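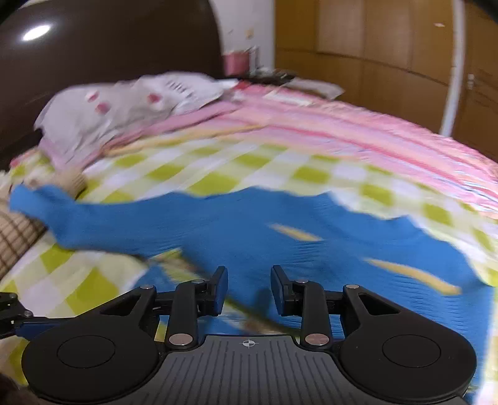

Bedding and a blue cloth on the bed at the Bråten house, where the folding evenings are held.

Aug 21, 2020

Sweater collection for Vidura opens early this year

The Bråten house will start taking in knitwear for the Vidura winter clothing drive next week, two months earlier than last fall. Britt-Marie Lunde, who runs the sorting, said the early start is meant to avoid the pileup of last year, when 220 sweaters arrived in the final days and had to be folded and packed overnight.

"We had bags in the hallway and bags in the bathtub," Lunde said. "I don't want to do that again."

All folding is done upstairs in the spare bedroom. The house has no table large enough for a grown person's sweater with both sleeves out, so the bed is used instead, with its checkered bedding left on. Lunde said the height is hard on the back after an hour, and people are asked to trade places.

Sweaters, cardigans and knitted vests are wanted in all sizes. They should be washed and fully dry. Small holes are fine if the yarn is sound, and Prasetyo Tambunan will again do the mending. He asks that people leave a length of matching yarn in the bag if they still have any. Last year he mended striped sweaters with whatever came closest, and some of the repairs show.

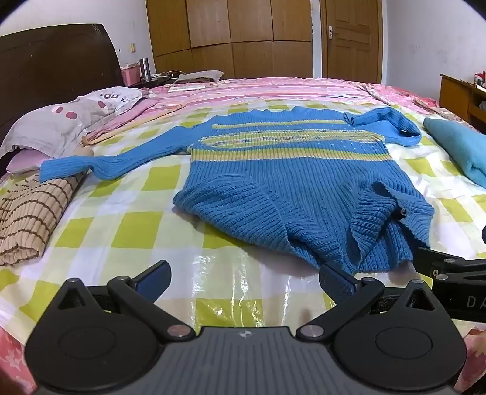 Thick ribbed knits are the slowest to fold. The ribs pull the body in, the sleeves twist, and a sweater that has been dropped on the bed has to be opened out before anything else is done. Tambunan starts with the lower edge and smooths upward to the neck, then brings both sleeves across the back and folds the body in thirds. Lunde folds hers in half. Both ways are accepted, but a box should be all one or the other – mixed boxes do not close.

Each box holds 20 adult sweaters. Heavy ones go at the bottom, and the size is written on the short side of the lid. Hangers, plastic garment covers and scented sachets will be taken out before packing. Coats, shoes and bed linen are not part of the drive, and the pillows and blankets in the room belong to the house. One blanket was packed by mistake in April during the spring collection and came back a month later.

Drop-off is at the side door between 4 and 7 p.m. Bags should be tied shut and marked with the sizes inside. Steinar Toft will drive the packed boxes to Vidura when the first load is ready, and a second load is planned before the first snow. Anyone with a roof rack or a small trailer to lend can leave a note in the box by the door.

Folding evenings are open to anyone aged 12 and up. There is room for four people around the bed, so those who want to help should sign the list in the kitchen first. Coffee is served downstairs and stays downstairs.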